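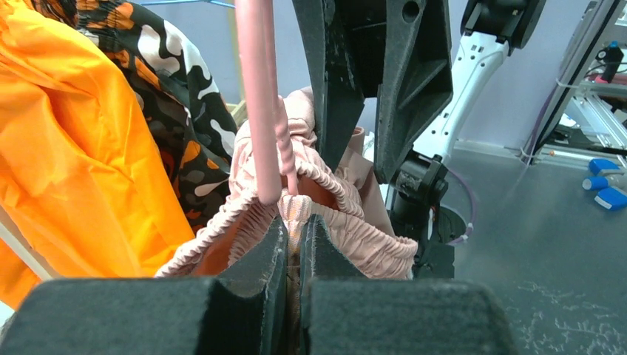

Visit to the Dirside software group, June

Our small user club went to see Dirside in June, and I promised to write down what I remember for those who could not travel. Please excuse my English, I took the notes in two languages and one of them was bad.

We were received by Seraina Fankhauser, who leads the software side. She said at once that we would not hear much about motors. The arms are bought, the grippers are bought, and what they make in the building is the code between the cameras and the joints. For this year the task is clothes on hangers: the two arms must bring a hanger into the waist of small shorts and then put it on the rack.

First we sat with Ekow Dogbe, who works on perception. He showed on his screen the wrist views next to the view from outside. In the wrist view the fingers cover a big part of the cloth, and the part which they cover is the part you want to know. So his program does not try to find the full shape of the garment. It looks for the edge of the waistband only, and gives for each point of the edge a number how much it believes it. When the belief is low, the planner is asked to move one arm away and look again. I asked if this is slow. He said yes, it costs time, but a wrong grasp costs more.

Then the planning. Crisanto Layug explained it on a whiteboard, a little too fast for me. The two arms have one common plan, and they do not wait for each other with signals as in the older version. The tips come very near together over the waistband, so the collision check has its own small model of the fingers, finer than the model for the rest of the arm. The cables are not in the model at all. He keeps a forbidden zone for the wrist rotation and told us he is not proud of it.
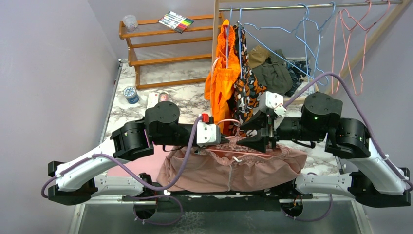
The two arms at the waistband of the pink shorts, with the hanger in the opening.

What I liked most was the log viewer. Each run is saved with the camera pictures, the joint positions and the decision of the planner on one time line, and you can pull the line back with the mouse. Dede Ansah wrote this tool. She opened run 304 for us and stopped it at the moment when the left arm changed its plan, and we could read which edge point had lost its belief. In my own work I search for such things in text files, so I was quite jealous.

The control loop we saw only shortly. There is a limit on the closing force in software, and it is different for each garment type. The setting file for this has 47 lines, and Seraina would like it to be shorter.

Questions from our group:

Obed Nartey asked if the same program works with long trousers. Crisanto answered that finding the waistband works, but the legs swing on the way to the rack and the planner knows nothing about swinging.

I asked if the tools will be open. The log viewer perhaps, after they clean it. No date was given.

Practical notes if you want to go: the bus from Branow stops before the gate, and the tour takes 92 minutes without coffee. Bring a pullover, the meeting room is cold. The slides are with me, write if you want them.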